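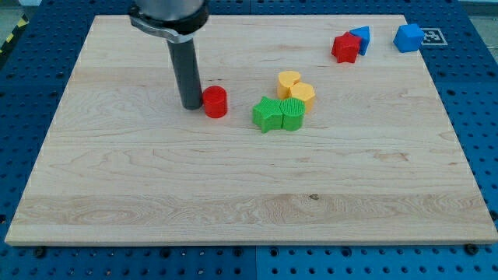 Gethin Robotics Teaching Lab - Manipulation course, Unit 4 handout

Comparing end effectors on colored blocks

Last unit you got the arm to go where you told it. Now it gets to push things around, and I think this is where the course gets really fun!

You will run the same task with two tools: the straight rod and the Plisel two-finger gripper. The rod has no moving parts and can only push. The Plisel can pick up, but it needs room on both sides of a block, and you'll find out quickly how little room a tight cluster leaves you. Look at the green star against the ribbed green cylinder, with the yellow heart and hexagon right behind them. Where would you put a finger? Sketch your answer before you come to the lab.

The task: bring the red star next to the red cylinder without moving any yellow or green block. The blue triangle sits close behind the star, so think about which side you want to push from. Any route across the board is fine, and the wide open half nearest you is a perfectly good detour.

What to expect from the rod

Contact is at one small spot, so a block turns as soon as you push off center. The cylinders are forgiving about which side you touch. The star is not - push on a point and it swings, push between two points and it tends to stay with you a little longer. Try both and write down which one you liked. Keep the tip just clear of the wood at all times.

Settings for this unit

Controller: Talley, position mode. Speed cap 70 mm/s for pushing. Set the tool length again after every tool change. Rod and gripper are different lengths, and the old value will send you straight into the board.

Practice data

The Skirwood push set is in the course folder. It has about 3,000 recorded pushes, of which 2,878 passed the checks and are safe to plot. The other files are worth a look too, especially if you enjoy seeing a block spin off in the wrong direction (I do).

One of last term's groups got the rod to finish 63 percent of its runs using nothing but straight pushes and a short back-off between them. Can you beat that? I would love to see it happen.

Hand in

One page per pair: your route sketch, a table of runs for each tool, and a paragraph on which tool you would choose if the blocks were moved farther apart. Bring the sketch to the September review.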